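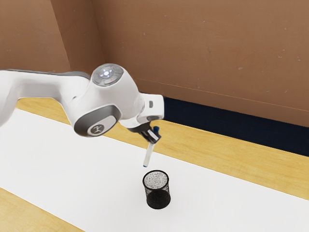

When a company brings a robot into a packing room, the first thing that changes is usually the smallest task. In this chapter we follow Hatutetti, a supplier of office goods, during the year when it gave part of its desk-set packing to robot arms. A desk set is simple: some pens, a cup, a box. Before any machine was bought, the team tried each movement in simulation. Take the marker held upright over the black mesh cup. A person drops it in without thinking, but for the arm somebody must decide where the fingers close, how high above the rim they stop and when they open. At Hatutetti these decisions were made together with Kelly Whitlock, who had packed by hand in the same room for many years.

Her knowledge was not written down anywhere. She could feel when a cup stood badly on the table, and she corrected it with her little finger while the other hand was already reaching for the next pen. The engineers needed three meetings to understand this small habit — and one more to agree that it mattered.

The department had 60 packers at that time. None of them was dismissed, but 111 shifts per month were planned in a new way, and several people moved from packing to checking and supplying the stations. Some liked the change. Trevor Tunstall, the shift leader, told us that his people talked less with each other after it, as the stations stood farther apart. We come back to this remark in Section 2.

The simulation also taught the packers a new way to look at their goods. Parts which they had called "the blue one" or "the tall one" now had to be described by their shape: the rounded rim, the opening, the side from which one may grip.

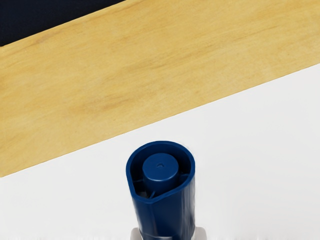
Before you read on

Think of a task that you do with your hands every day. Write down each step of it, then ask a colleague to follow your text exactly. Note the places where your colleague has to stop and ask you.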